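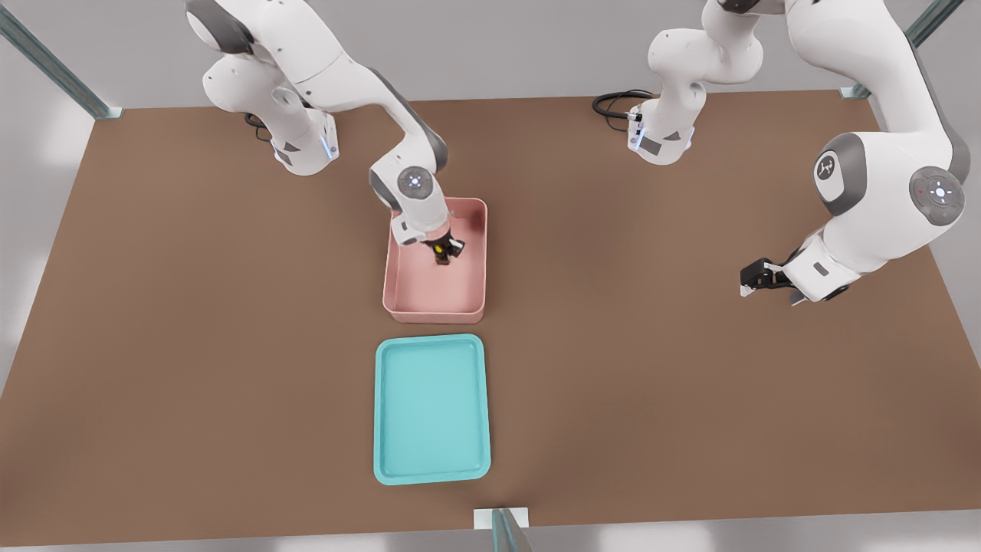

4. Results: What Sellers Call Things

Color words in secondhand listings do two jobs at once, and they are bad at both. They are supposed to tell a buyer what will arrive in the box, and they are supposed to make the buyer want it. In the Vudlow listings these jobs are easy to pull apart, as the site gives the seller one field for "color" and another for "description," and the two fields are often not on speaking terms. A chair is "green" in the first and "sea glass" in the second. Trouble gathers in some parts of the color space far more than in others. Take the objects on the brown table in Figure 2. The bin is pink, and our sellers would have called it pink, with perhaps a "dusty" thrown in by the ambitious. The tray is what we will call teal, for the length of this paper, while fully aware that a fair share of our sellers would have called it turquoise, aqua, mint, blue, green, or "like a spa."

The corpus holds 3,000 listings for plain household goods, all from sellers in and near Mistholm, collected during one December. We chose goods with a single dominant color and left out anything with a pattern, having learned in the pilot that the word "multi" ends all useful inquiry. Of the full set, 848 listings used at least one term from the blue-green range. We did not expect so many. Femi Dauda, who built the search list, had budgeted an afternoon for this part of the coding, and it is fair to say that the afternoon was a long one.

4.1 The middle of the range

Agreement between the color field and the description was high for red, black, white and yellow. It was lower for brown, mostly through the efforts of furniture sellers, who will say "walnut" of anything that has once stood in a room. It was lowest for the blue-greens, where the two fields often disagreed even when written by one person in what must have been a single sitting.

The disagreements fall into a pattern. When the color field offers a short menu, sellers pick blue or green and then apologize for it in the description: "listed as blue but it's more of a green." The reverse is just as common. We found no seller who chose green and declared themselves satisfied with it in writing, though the satisfied may simply have nothing to add. Some sellers went further and told the buyer to ignore the color field altogether, which raises the question of what else in the listing should be ignored. A few fell back on comparison. Swimming pools came up often, as did toothpaste, hospital walls, and one particular car that the seller's uncle used to drive, offered without further detail to a readership that had never met the uncle.

It would be easy to blame the menu. We think the menu deserves part of the blame. Free-text fields, however, did not produce more agreement across sellers. They produced more words. Given an empty box, people do not converge on a common term; they reach for whatever term came with the object, or the paint can, or the bridesmaid's dress. The Flavov paint chart, which is pinned up in the hardware store on Mistholm's main street, turns up in our data with a frequency that its makers should find flattering. Terms from the chart appear in listings for saucepans.

4.2 Selling words and telling words

We coded each blue-green term as either a telling word or a selling word. A telling word is one that a coder could match to a color chip without help. A selling word is one that caused the coder to look up and say something. Coders worked alone, in separate rooms, after an early session in the same room turned into a discussion of whether "duck egg" is a blue, a green, or a kind of lifestyle.

Teal and turquoise were both coded as telling words, with reservations. Coders agreed that each names something, and they agreed on the chips at the center of each term. The border between them was another matter. Ghada Moussa placed it a good deal nearer to blue than her fellow coders did, and defended her position in a memo longer than this subsection. The memo is available from the authors on request. So far there have been no requests.

Selling words were more common in listings with higher asking prices. This might mean that costly things come in more poetic colors, or that people who want more money type more. Our data cannot separate the two, and we mention the first possibility only for completeness. Within a single kind of item, the effect was weaker but did not go away. Storage containers, which are not a product category known for romance, showed it as clearly as lamps did. 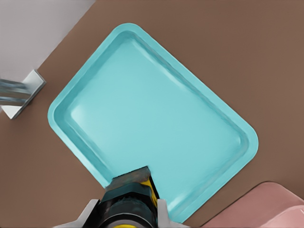 Do buyers mind when the color word is wrong? Most of them put up with it, provided the listing has a clear photograph and the item is cheap.

That answer comes from a follow-up in which we asked 200 buyers to recall a recent purchase, say what color they had expected, and say what they thought of the color they got. Recall is a shaky instrument. Several buyers remembered the listing as having used a word that it had not used, and one remembered with great warmth a shade that the seller had never mentioned. Still, the general run of the replies is clear enough. Buyers treat the color field as a rough sorting device and the photograph as the real claim. They read the description last, if at all, and mostly to find out about smoke and pets.

Complaints, when they came, were aimed at the gap between the photograph and the object. Very few were aimed at the gap between the word and the object. A buyer who had been promised "aqua" and felt she had received "just green" blamed the seller's kitchen lighting. She kept the item. Another buyer returned a set of towels over the same kind of difference, but said that he had gone off them anyway and the color was the reason that would fit in the form.

4.3 Comparison with earlier work

Our findings sit somewhat awkwardly beside the Onishi survey, which used the same coding scheme on printed classified ads and reported far fewer disputes in the blue-green range. Part of the difference must come from cost. Printed ads were charged by the word, and a person paying by the word says "blue" and gets on with life. Online, words are free, and our sellers spent them accordingly.

The photograph probably matters too. One might expect that a picture would discipline the language, as any buyer can check the one against the other. In our corpus it seems to have had the opposite effect. With the picture doing the telling, the words are let off duty and can wander. Listings without any photograph were rare, but their color terms were the plainest in the set and their fields agreed the most often. We would not advise anyone to take down their pictures on the strength of this.

4.4 Limits

All the sellers lived in one small area, and the area has one hardware store. A town with a different paint chart may well have a different idea of where green stops. We also collected the listings in a single month, when people are clearing cupboards before guests arrive and may be less careful than usual, or more desperate. The coders were all native speakers of English, and the blue-green border is known to fall differently in other languages, some of which decline to draw it.

Finally, we took each object's dominant color to be a settled thing that the words were then right or wrong about. Screens vary, bulbs vary, and an old plastic dish may have been one color when it was bought and another by the time it was listed. Where the coders could not agree on a chip, the listing was kept and marked "unresolved." Moussa has asked us to record that she considers these cases resolved.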